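Shared table: box for peripherals, or leave them out?

Forum: Workspaces and Storage > Small offices

raimonds_a
Posts: 50
We have one big table in the back room, pale wood with a curved edge, and everything that has no home ends up on it. Keyboard, mouse, remote, odd cables, pens, somebody's notebook. I would like to get it to a state where a person can sit down and use it without moving things first.

Constraints: no drilling, no drawers under the top (the underside has a rail that gets in the way), and whatever we use must be easy to carry out when the table is needed for meetings. Budget is 50 for the lot.

My present thinking is a tall cardboard carton stood on end, flaps up, for the bulky stuff, and something see-through for the small stuff. Has anybody run this for more than a month?

efren.aquino
Posts: 100+
Tall carton on end is the wrong shape. You get a small footprint, which is what you wanted, and a deep hole, which you didn't. Anything under the top layer is lost. Lay it on its side with the opening towards you and it becomes a shelf. Same carton, same cost.

raimonds_a
On its side it takes up twice the table.

efren.aquino
Then the carton is too big. Cut it down. A depth of 20 cm is plenty for peripherals.

Carleen N
Disagree with Efren on this. We used an upright one for packing up desks at Lumbao and it was fine, provided only one kind of thing went in. Ours was power supplies. The trouble starts when you put a remote in with them.

For small items I'd go with clear plastic, low sides, no lid. Lids end up underneath the container and then they're just another thing on the table.

Is the mouse kept on the table or put away? That decides most of the layout. If it stays out it needs a fixed place, and a mat is the easiest way to mark one.

raimonds_a
Stays out. We have a round navy mat and a ribbed pad that sits on it. The pad is magenta, so at least it is hard to lose. Current state, 10 July 2021, before any sorting:
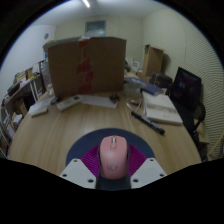 Raimonds Adomaitis

The pink mouse belongs with the pad, so that pair is settled. The white keyboard in front of the carton is the one I am undecided about. It is used perhaps twice a week. The remote and the small white box at the left end have no owner that I can find. The marker and the notebook go back to whoever left them.

Carleen N
That's less bad than you made it sound. Most of it is already in front of the carton, so you only have one strip to clear. The clear tub is the right idea but it's at the wrong end. Move it to the left, next to the remote, and put the cable in it.

I'd leave the book where it is until you've done the electronics.

efren.aquino
The carton is in the middle of the table. Whatever goes in it, that is the worst place for it. It blocks the view across and splits the surface in two. Put it on the floor at the end away from the chair.

What is the red tape down the front for?

raimonds_a
Marking. Red strip means not to be thrown out. We had a carton go to recycling with a Grumholm desk lamp still in it.

marcelino_d
Posts: 15
If the keyboard is used twice a week it should stand on its edge against something. Flat, it takes the whole depth of a forearm. I keep mine upright in a Skesau letter rack, the wide-slot version. Check the slot width first, the narrow one only takes paper.

Carleen N
On edge is fine if the thing is wireless. With a lead you get a loop hanging off the rack and it pulls over. Raimonds, which is it?

raimonds_a
Wireless. I had not thought of a letter rack. Would it take the notebook as well?

marcelino_d
Closed, yes. Open, no.

Florante R.
Moderator
I've moved this here from General. A few points from having done the same job on two tables.

Put the glass jar to use. It is small but it will hold the marker and two or three pens, and it is already at the left end where Carleen wants the tub. If it has something else in it, ignore this.

Label cables before they go in the tub. A strip of masking tape folded over the lead, name of the device on it. If you can't name the device, give it 20 days and then it goes.

Do not buy anything until the first sort is done. I spent most of my budget on a Gasar desktop organiser with compartments that matched nothing we owned.

efren.aquino
I still have the Gasar one. It holds stamps.

20 days is too short for a shared room. People go on leave. I would say the end of next month.

Florante R.
Nobody comes back from leave asking for a loose cable. But set whatever date you like, as long as it is written on the tub.

raimonds_a
Thanks all. Plan for this week: carton to the floor, cut down by a third, opening to the side. Tub to the left with the labelled cables and the remote. Mat and mouse stay. Keyboard in a rack if I can find one with wide slots for under 15.

The carton on its side will need something stiff across the back where I cut it. Would a double layer of the offcut do, or does it need batten?

efren.aquino
Double layer, with the corrugations crossed at right angles. PVA, flat under a few books overnight. Do not use the red tape for it.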